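Small business and side income > Storage, stock and premises

Thread: Buying slotted angle shelving second hand, is it worth it?

rowbotham_road
Posts: 300

I sell vitamins and supplements from a unit in Cumden and have outgrown the cheap garage shelves I started with. There is a firm clearing out a stockroom two towns over and they have white slotted angle bays going for a lot less than new. The seller is a Corrado Santoro and he has been straightforward to deal with so far. No boards for one of the bays, and the bolts are in a bucket.

My questions are whether the older stuff mixes with new parts, and whether I'd be better off with boltless. Most of what I keep is small tubs and bottles, so weight per shelf is not the issue. Depth and access are.

Posted June 2, 2019

Ezequiel R
Posts: 2951

Depends on the hole pattern. There are several and they do not all take the same fixings. Plain round or oblong slots use a nut and bolt and you can mix makers fairly freely. Keyhole and teardrop holes are meant for clips or hooks on the beam, and those are usually particular to one maker. Ask him for a close photo of an upright and the end of a beam before you pay.

Also ask for the upright height. People cut them down to get under a ceiling and don't mention it.

Ezequiel Rosales

stockdale_d
Posts: 11

I would not bother. I bought used slotted angle in April and spent two evenings sorting bolts, a third of them the wrong thread. Boltless goes up with a rubber mallet. By the time you've bought boards and replaced the missing corner plates you have saved very little.

Darren Stockdale

Denise E
Posts: 300

I disagree with Darren on this. Slotted angle lasts longer and you can put the shelves at whatever height you like. On most boltless the spacing is fixed by the slots in the post and for short bottles you waste a lot of air. I run mine with the shelves close together, tall enough for the bottle plus a hand to get it out. I fitted nearly double what I had before in the same wall space.

We changed over with everything still in stock, one bay at a time. Take a photo of each shelf before you empty it.
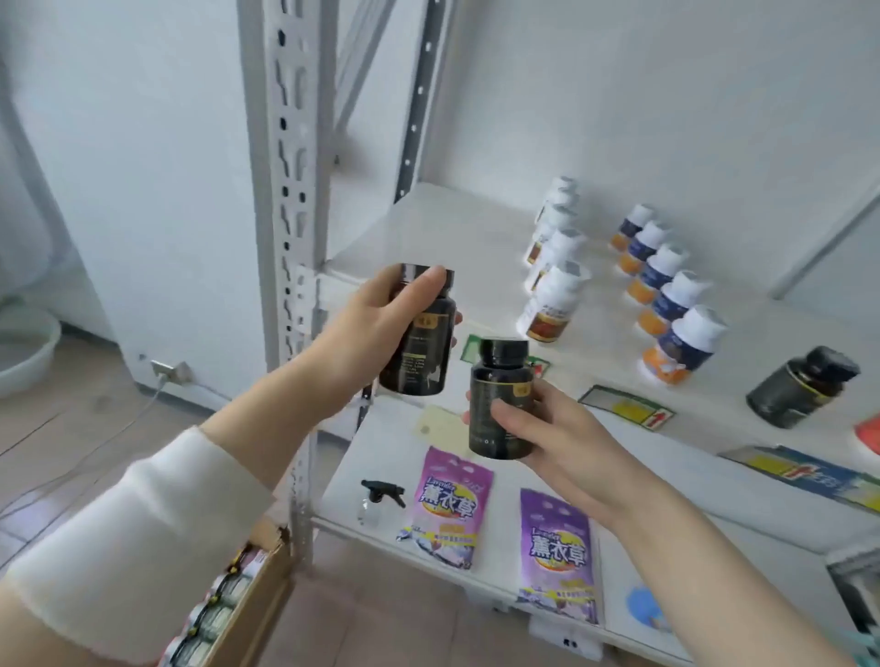
Two black bottles and the white slotted uprights.

If you look at the post you can see the keyhole type Ezequiel means.

What I'd do again:

Bolt the bays to the wall. Light stock does not make a light bay, and a tall narrow one will tip if somebody leans on it.

Put the heavy or slow lines at the bottom and the fast ones between hip and shoulder.

Label the shelf edge with the product code. Relying on people knowing the brand by colour does not work when half the range comes in the same black bottle.

Denise

rowbotham_road
Posts: 300

Thanks, all useful. Denise, did you use chipboard or steel for the shelves? And what do you do about dates? I'm forever finding short-dated stock at the back.

Denise E
Posts: 300

Steel where I had it, chipboard for the rest. Chipboard is fine for this sort of thing as long as the floor is dry. Seal the cut edges.

On dates, new stock goes in from the back and you pick from the front. That only works if you can reach the back, so don't go for deep shelves. Deep shelves are where bottles go to expire. When a delivery comes I pull the old ones off first, wipe the shelf, put the new ones in, then the old ones in front. It takes longer and people skip it when they are busy. I check the short dates at the start of each month and write them on a sheet by the door.

Ayantu_T
Posts: 11

Agree on shallow shelves. We used to have the Akby units, which were deep enough to lose a whole line in.

One thing I'd add is to think about what you carry the stock in when you are moving it from goods-in to the shelf. We had nothing planned for this and used whatever carton was lying about.

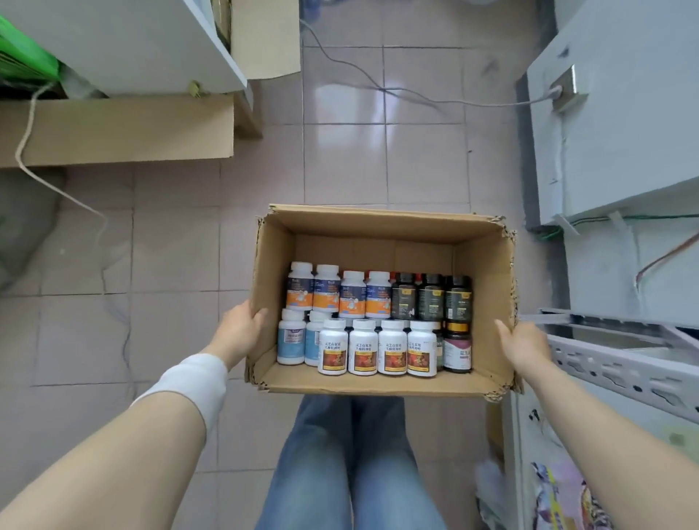
Old cartons get soft at the rim and the flaps catch on everything, and if it isn't full the bottles slide when you tip it. We moved to plastic totes from Bultus. They stack when full and nest when empty, and they have proper handles. You can also write on the end with a dry-wipe pen. I would budget for them along with the shelving and not leave it until later like we did.

Ayantu Tesfamariam

stockdale_d
Posts: 11

Totes cost money and cartons are free. Every delivery brings more of them. If one gets tatty, flatten it and take the next. I can't see the case for paying for boxes in a business that gets boxes given to it.

Ayantu_T
Posts: 11

That's fair if you are on your own. With more than one person picking, you want them all the same size so they fit on the trolley. It was the trolley that decided it for us.

Ezequiel R
Posts: 2951

Both work. Cartons with dividers are good for bottles if your supplier uses them, so keep those and bin the rest.

Back to the shelving. Did he send the photo of the upright?

rowbotham_road
Posts: 300

He did. Keyhole holes on one face and plain slots on the other, so I think I can bolt it whatever happens with the clips. The uprights are full height. Two of the beams are bent and he has taken them off the price.

Ezequiel R
Posts: 2951

Then I'd have it. Don't try to straighten the bent ones. Cut the good lengths out and use them as bracing across the back.

Get new nuts and bolts, they are cheap and it saves the business Darren had with the threads. Use a washer on any slot that looks worn.

stockdale_d
Posts: 11

Still think boltless. But yes, new bolts if you are going ahead, and get a proper socket. I did mine with a spanner and regretted it.

Denise E
Posts: 300

Check the feet as well. Second hand uprights often come without the plastic feet and the cut end will mark the floor, or go through vinyl. Any shelving supplier will sell you a bag of them if you give the angle size.

rowbotham_road
Posts: 300

No feet in the bucket, I've just asked. I'll order some. Collecting it all next week with a hired van, and I'll put the boltless from the garage up for sale on here once it's empty. Darren, you can have first refusal.

stockdale_d
Posts: 11

What depth is it?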